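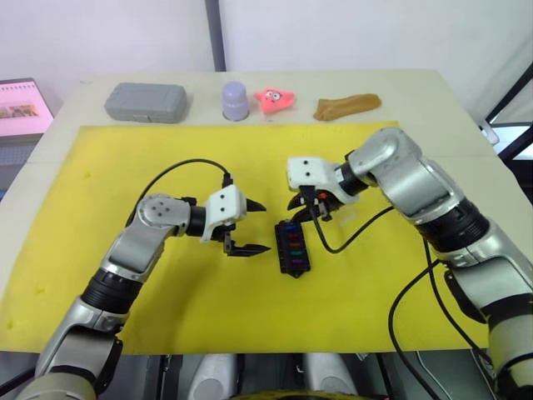 Hanane reckoned I should just bin the lot and start again with a cleared table, and she said so before she'd even got her coat off. "You can't sort out a dead man's bits with toys looking at you," she said.

I told her the starfish was staying. So was the bread, or the squashy thing that looked like bread — Uncle Heffernan had won it at Surstead fair and never once let anyone sit on it.

She picked up the black thing with the coloured slots, blue and red and orange and green and purple all down it, and asked what it did. I hadn't a clue! He'd left me 341 labels in a biscuit tin and not one of them matched.

"Try the grey case," she said.

"I did the case on Monday. It's got 2 keys in it and a bus ticket to Grernitz."

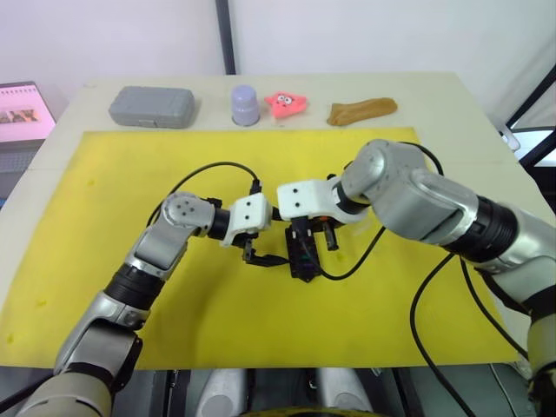
The Yellow Mat
by Cillian Egan

So we put the kettle on, and Hanane sat there turning the bus ticket over and over (it was a single, no return) while I went through the tin again. Forty years he'd lived in that house and he'd never been further than the coast, or so he told us.

"Who's in Grernitz?" she said.

I found the label then, stuck to the lid. It had my mother's name on it, in his writing, and a time — ten past six.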